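Rokelthorpe Robotics Forum > Software > Perception and planning
Thread: Gripper pose jumps when both hands are over the table

mothwing
Posted 30 July 2023
Replaying handheld demos through the Seol planner. Left gripper tracks fine until it's holding something, then the pose hops sideways and the planner, ever obedient, plans the hop. Latency between camera and gripper stream is set to 200 ms, copied from the Brekwood config like everyone else's. Head view below, left hand holding the orange piece, right one empty.

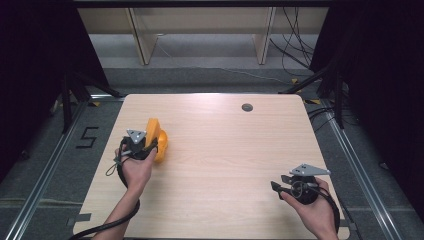

Jerome Pangilinan
Forum moderator, Zukum maintainer

Moved from General, where it was getting advice about printers.

I'd look at the mask first. The orange piece sits right at the tips, and one black tip crosses in front of it. If your segmenter lumps the two together, the centroid wanders off with the cargo.

tallow_528
Disagree. It's the 200. That number was somebody's guess in March and has since become scripture. Plot both streams and slide one until they line up.

mothwing
Did that. Best fit is 457. Hop is smaller, still there.

tallow_528
Smaller, you say.

Jerome Pangilinan
Still there, she says. Turn off the mask and fit to the plate on top – it's rigid and it stays put relative to the body. Zukum 2 takes a plate template.

grebe
Or filter it and go home.

tallow_528
A filter is how you get the same wrong answer, later.

mothwing
Trying the plate tonight with 457 left in. If it works you can both claim it.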